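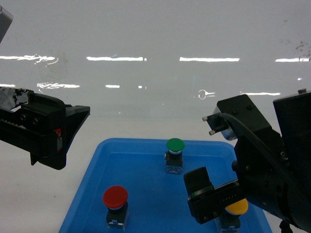
9th June. Switch bench, Stanville.

Continued with the mushroom-head push-buttons for the Omoregie panels. Green, red and yellow on the bench in the shallow blue tray. Order number 2924 covers the lot, delivery note 1129 is the part shipment and is clipped to the inside of the bench folder. The remainder is promised by Clistberg for September, which is too late for the first panels, so what we have gets allocated by panel and not by color.

Incoming check, as agreed with Brendan:

Cap seated square on the collar. Press, release, feel for drag on the way back. Turn the body over and look at the contact block and terminals. Screws should move freely under the small driver. Meter across the terminals, released then pressed. Put back in the tray standing on the terminal end, cap up.

The last point needs a note. The switches stand on the contact block well enough if the tray is flat and left alone, but they go over when the tray is slid. Lying down, the cap of one rolls against the terminals of the next and marks the cap. I found two yellows from the morning's batch with fine scratches on the dome. Cosmetic, but Omoregie's inspector looks at the domes before anything else. So: lift the tray, do not slide it.

Contact resistance was unremarkable on everything measured. One red read open in both states. Took the block off, reseated it, read correctly. The latch had not gone home. Marked it with a pencil tick on the block and passed it. If a second one turns up the same way I will start logging the latch as a separate line on the sheet, otherwise not worth the ink.

Three switches to a tray at a time. I tried more and the legs of the meter leads kept catching a neighbor. With three there is room to get fingers around each body without touching the others. It is slower to refill but the total time per tray of three, including writing up, came out under 5 minutes once I had stopped hunting for the pencil.

Lighting. The overhead strips reflect off the white wall behind the bench, a strong row and a weaker one lower down. On a green or red cap the highlight is useful, because a dent or sink mark bends it. On yellow it washes out. For the yellows I turned the cap away from the wall and looked along it. Elínborg Stougaard suggests a piece of gray card stood against the wall for the yellow ones. Have not tried it.

Storage and flow. The big blue crates on the roller rack are to be the in and out positions for this job. Before loading I wanted them clear, wiped and checked for anything left from the Flenach work, mainly ferrules and offcuts of sleeving, which get into the bottom corners and then into everything else.

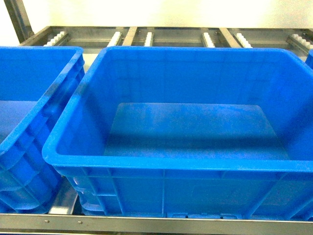 Crate on the roller rack, empty. Neighboring crate at left.

Checks on the crates: floor flat, no bow that I could find with the 12-inch rule laid corner to corner. Rim sound along the front. Ribs on the outer front wall intact. The walls taper, so the floor area is a fair bit smaller than the opening, and a layer of trays that looks right from the top will ride up the wall at the ends if nobody measures at floor level. Brendan Moriarty laid out the first version of the loading sketch from the rim dimensions. Redone from the floor. Sketch 1510 replaces the earlier one, old copy struck through and left in the folder.

Loading order in the crate: trays flat, foam sheet, trays flat, foam sheet, stop. No third layer. The switches are light but the caps take the load if the foam is thin, and a cap held down for weeks is a return spring I would want to retest. Trays go in along the long side first.

The crate slides easily on the rack, more easily than I like when loaded. Put the wedge in before lifting anything out. I have left the wedge on the shelf under the meter, string attached.

Table next. It had been shifted on the previous job and I wanted it back where the tape marks are, so that the tray position on the sketch means something.

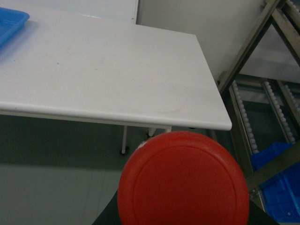 Tabletop toward the right front corner, tray at far left. Brownish streak near the corner.

Table condition: matte white top, smudges and a few dark specks. The streak near the front right corner does not come off with a dry cloth. Tried isopropyl on a corner of it, slight improvement, did not pursue. It is well away from the tray position. The specks matter more to me, as I cannot tell at a glance whether one is a mark in the surface or a crumb of swarf. Wipe the tray area before each batch and run a finger over it. The front edge is rounded and anything small set near it will go on the floor, which is gray-green and hides a terminal screw extremely well – one lost, later found by Elínborg near the left leg.

Level: checked front to back and side to side at the tray position. Fine side to side. Front to back the bubble sits slightly toward the wall. Within what the switches will tolerate standing up. Will shim if they start leaning.

Paperwork. The sheet has a column for collar color that serves no purpose, the collars are not a selectable item on this order. Leave it blank. Brendan will take it off the template when he next has it open.

To do:

Gray card for yellow caps, compare with and without.
Ask Clistberg whether the scratched domes can be had as caps only.
Cut foam to floor size, almost a full sheet left behind the cabinet.
Second small driver. The present one is chewed at the tip.
Enter the reseated red on the sheet (done, line 14).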